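Section 4: Moving In - Bins, Labels and the Storeroom Shelf

By now you have signed the lease card, found the light switch (behind the door, at knee height, no idea) and worked out which of the two keys opens your unit. This section covers getting your belongings into bins and the bins onto shelves in an order you will still understand in February.

Read 4.1 through 4.4 before you carry anything up the stairs. The stairs at the Kerkby building have 60 steps.

4.1 Before you pack

1. Collect your bins from the issue counter. A standard household unit comes with 16. You may ask for more, and you will be asked what for.

2. Look each bin over before you accept it. Bins go around between the Kerkby and Nistley buildings for years, and they look like it. Scrapes and scuffs are cosmetic. Cracks, holes and sharp edges are grounds for a swap.

3. Write any damage on the back of your lease card and have the counter initial it. Eirlys Dafis keeps the cards at Kerkby and has never lost one, including the ones people hoped she would.

4. Wipe the inside with a barely damp cloth and leave the bin open overnight.

Note: Bins of different sizes do not stack on each other. They will look as though they do for an hour or two.
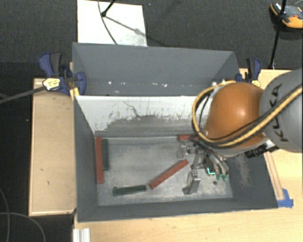 Fig. 4-1. Large gray bin, inner surfaces showing scuffs and scratches.

4.2 Packing

1. Put heavy things in first and stop sooner than you want to. If you can't lift the bin to your waist without making a noise, take something out.

2. Keep books to a single layer in the large bins. For a second layer, use a small bin. For a third, consider the library.

3. Wrap glass and china one piece at a time. Stand plates on edge. Old towels work better than newspaper, and they don't leave last year's headlines on your gravy boat.

4. Pack clothes clean and fully dry. A sock put away damp in the fall will have company by spring.

5. Fill gaps with soft items so nothing slides. Shake the bin gently. If it rattles, keep going.

CAUTION: Do not store food, paint, fuel, batteries of the kind that leak, or anything that was recently alive. This includes birdseed. We had a long talk about birdseed at Nistley and would like not to have it again.

4.3 Labeling

Every bin gets two labels: one on the short end facing the aisle, one on the lid. The lid label is for the day the bin is on the floor and the short end is against a wall, a day that comes to everybody.

1. Write your unit number at the top, large. Units run up to 2,926, so leave room for four digits even if yours has two.

2. Under that, write the contents in words a stranger would understand. "Winter coats, boots" is good. "Hall stuff" is poor. "Misc. 2" is a cry for help.

3. Add the month you packed it.

4. Copy all of this onto the list inside your unit door.

The list follows the layout Stojan Popescu drew up for the Mathias annex, with columns for bin, shelf, contents and date out. People do skip the last column. They are the same people who come to the counter to report a theft and find the bin in their own garage.

4.4 Shelving

1. Check that the shelf is level and that all four pins are seated. Push down on each corner with your palm. A shelf that moves for your palm will move for your encyclopedias.

2. Load from the bottom up. The limit for a full bay is 480 pounds, posted on the upright. Share it out among the shelves.

3. Leave a hand's width between the top bin and the ceiling pipe.

4. Put the things you'll want first at chest height near the door. Put the exercise equipment at the back.

CAUTION: Never climb the shelving. A stepladder hangs at the end of each aisle. Return it to the hook when you finish, folded, with its feet down.

Note: Govusthorpe tenants have wire shelving, and bins can catch on the front lip. Lift the bin over it before you slide it back.

If a bin breaks in use, move the contents to a spare and bring the old one to the counter with its lid. Lids are charged separately. See Section 7, Fees, preferably sitting down.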